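Mimoza Vasić
Abro hilo con lo que ha ido saliendo sobre documental en las últimas semanas: convocatorias, estrenos y un par de cambios de calendario. Va por orden de cierre, más o menos.

Mimoza Vasić
El fondo Drillalden ha publicado las bases de su ayuda al desarrollo. Son 4000 euros por proyecto, sin obligación de tener productora detrás. Piden dosier, una muestra de material rodado y una carta del director o directora. La muestra puede ir sin montar.

Mimoza Vasić
Ojo con una cosa de esas bases: el año pasado se admitían proyectos en coproducción con cualquier país y ahora exigen que al menos una persona del equipo resida aquí. Está en el anexo, no en el texto principal. Conviene leerlo entero antes de ponerse con el presupuesto.

Mimoza Vasić
El plazo termina en marzo, a las 14:00 del último día. La plataforma se cierra sola a esa hora y no admite subidas a medias. A una compañera le pasó en la edición anterior con un vídeo muy pesado.

Mimoza Vasić
Segundo tema. El festival de Plosunmont ha anunciado su sección de largos: 13 títulos, seis de ellos primeras películas. Hay bastante cine de archivo y menos retrato familiar que otros años. El programa de cortos sale más adelante.

Mimoza Vasić
De los largos he visto cinco. El que más me interesó es Burnolstead, sobre el cierre de una línea de autobús comarcal y la gente que la usaba para ir al médico. Dura poco más de una hora y casi todo transcurre dentro del vehículo. El sonido está muy trabajado.

Mimoza Vasić
Me preguntan si Burnolstead tiene distribución. De momento no. El equipo ha dicho que prefiere esperar al festival. Hay una plataforma interesada, pero pide exclusiva desde el primer día y eso les dejaría sin recorrido en salas pequeñas.

Mimoza Vasić
Plosunmont mantiene las sesiones de pitching, con cambios en el formato. Antes eran siete minutos de presentación y otros siete de preguntas. Ahora son 5 y 6. El tráiler cuenta dentro de los cinco, así que el que lleve uno largo se queda casi sin hablar.

Mimoza Vasić
Consejo para quien vaya por primera vez: llevad el tráiler subtitulado en inglés aunque la sesión sea en castellano. En la mesa suele haber compradores de fuera y la interpretación simultánea llega tarde a los diálogos. Y una copia en un disco, por si falla la red de la sala.

Mimoza Vasić
Tercero. La revista Mandagi vuelve a publicar críticas de no ficción después de un parón largo. Arrancan con un número sobre documental y trabajo. Buscan textos de colaboradores y los pagan, con tarifa publicada en la web. Se agradece que lo pongan por escrito.

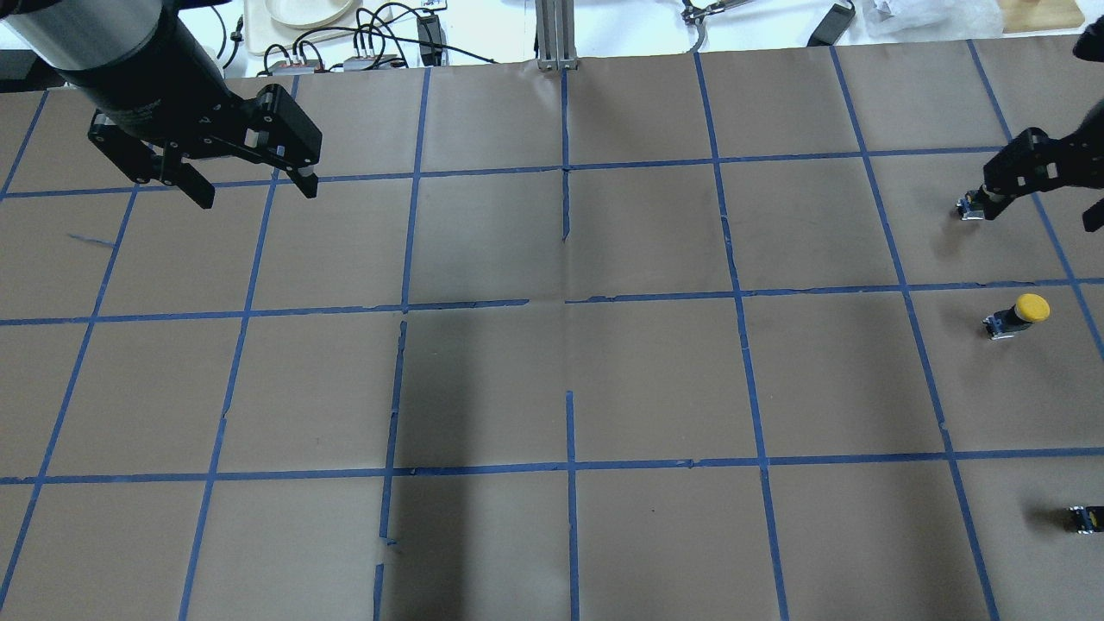 Mimoza Vasić
Las propuestas para Mandagi se mandan por correo: un párrafo con la idea y un enlace a algo que hayáis publicado. No quieren el texto terminado. Responden en un mes, según dicen. Si es una entrevista, piden que la persona haya aceptado antes.

Mimoza Vasić
Corrección al segundo mensaje: la carta para Drillalden la puede firmar también quien produce, si la dirección es compartida. Gracias a quien me ha avisado por privado. Lo demás sigue igual.

Mimoza Vasić
Otra duda que se repite: sí, se puede presentar el mismo proyecto a Drillalden y al pitching de Plosunmont. Son compatibles. Lo único que piden los dos es que se declare en el formulario cualquier ayuda ya concedida.

Mimoza Vasić
Sobre las proyecciones al aire libre de verano no hay noticias. El ayuntamiento sacó la licitación en diciembre y sigue sin resolverse. Si no se adjudica pronto, este año habrá que hacerlas en septiembre o a cubierto. Lo cuento en cuanto sepa algo.

Mimoza Vasić
Los pases de prensa de Plosunmont empiezan a las 9:30 y las acreditaciones se recogen en taquilla desde una hora antes. Yo estaré en los de la mañana. Por la tarde solo voy a entrar a Burnolstead, que quiero verla en pantalla grande.

Mimoza Vasić
Si tenéis una convocatoria de documental con el plazo abierto, dejadla en respuestas con la fecha de cierre y el enlace a las bases. Las iré añadiendo a este hilo.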